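Testpersonen für faltbares Smartphone gesucht

Plultach sucht 60 Personen, die das faltbare Smartphone Praveck vor dem Verkaufsstart im Alltag nutzen und ihre Erfahrungen festhalten. Der Test dauert neun Wochen. Die Geräte werden per Post verschickt, ein Besuch bei uns ist nicht nötig.

Sie nutzen das Praveck als Hauptgerät, also zum Telefonieren, Fotografieren und für Ihre üblichen Apps. Einmal pro Woche füllen Sie in der App Yurt einen Fragebogen aus. Uns interessieren vor allem Scharnier, Akkulaufzeit und der Wechsel zwischen Außen- und Innendisplay. Fehler melden Sie bitte sofort, mit Uhrzeit und Softwarestand.
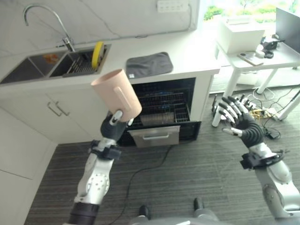
Zwei Roboterhände, eine davon mit einem blassrosa Kunststoffbecher.

Voraussetzungen:
Mindestalter 18 Jahre, Wohnsitz in Deutschland oder Österreich
Eigene Nano-SIM-Karte mit Datentarif
Gute Deutschkenntnisse in Wort und Schrift
Keine Tätigkeit bei einem Hersteller oder Händler von Mobiltelefonen

Erfahrung mit faltbaren Geräten wird nicht verlangt. Wer bereits am Catex-Test im April teilgenommen hat, kann sich erneut bewerben.

Das Testgerät bleibt Eigentum von Plultach und ist nach Abschluss zurückzusenden, das Porto übernehmen wir. Als Aufwandsentschädigung gibt es einen Gutschein für unseren Onlineshop. Fotos des Geräts dürfen bis zur Vorstellung nicht veröffentlicht werden.

Bewerbungen mit Angabe des derzeitigen Telefons bitte bis 9. Mai 2020 über das Kontaktformular, Kennziffer 1133. Ansprechpartnerin ist Raquel Abreu, für technische Fragen Arnaldo Coelho.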